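Our project for the spring term was about storage baskets, and it started because the craft room at Hodthorpe had far too much stuff lying about on the tables. We wanted to find out which kind of basket would be best for keeping wool, scissors and paper in, and whether the more expensive ones were worth it. We had a budget of 200 pounds for the whole thing, which sounded like loads until we began looking at prices!

## What we tried

We bought 6 baskets altogether, 4 from Jamer and 2 from Wimitz, and used them in the craft room until Easter. Every Monday we wrote down what had been kept in each one, whether anything had snagged or fallen through, and how the rims were holding up (this was a bit repetitive, but it did give us plenty to talk about).

The wicker ones were our favourites from the start. They have a thick, twisted braid for a rim, and it is lovely to hold – quite chunky, and it goes round the corners without a sharp edge anywhere. The sides and floor are not woven the same way all over, and we spent a whole lesson just looking at that. Where the strands are close together small things stay put, but where the weave opens up you can see the light coming through.
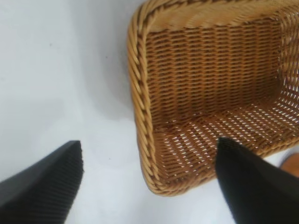

## What we found

Pencils and scissors were fine. Beads were a disaster, as they went through the floor of the basket and we were picking them up for days, so in the end we lined one basket with an old pillowcase and that worked very nicely. Wool caught a little on the inside, mostly the fluffy sort.

One of our group has family in Sauerland and brought back a little bread basket to compare. It was much too small for our purposes but very well made, and we kept it for buttons.

## What we would change

We would measure the shelves first. Two of the baskets stuck out at the front and had to live on the windowsill instead, and we would also leave more time for drawing the weave patterns, which took ages.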